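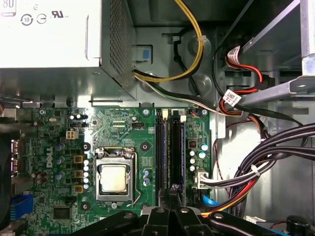
Inside a Dell desktop: green motherboard, power supply at upper left, CPU in its socket.

Zamani: pictures of opened desktop PCs

Welcome! Zamani is a growing set of photos of the insides of desktop computers, put together for anyone who likes learning their way around a case (or wants to teach somebody else).

What you get
1,784 photos from 114 machines, sorted into one folder per machine. There's a plain text file in each folder with the maker, if we know it, and the parts we could name: board, processor, memory, drives, power supply.

Labels
3,974 part labels so far, all checked by hand. Cables are the messy bit – we tag a bundle as one item and don't try to follow every wire. Chokes and capacitors are tagged in groups, and I'm very fond of the old boards with lots of them!

Known gaps
Mostly office desktops. Very few laptops, and only two servers.

Adding your own
Please do! Switch off and unplug first, leave the power supply's own housing shut, and keep each file under 300 KB.

Contact: Babak Khosravi
Last tidy-up: October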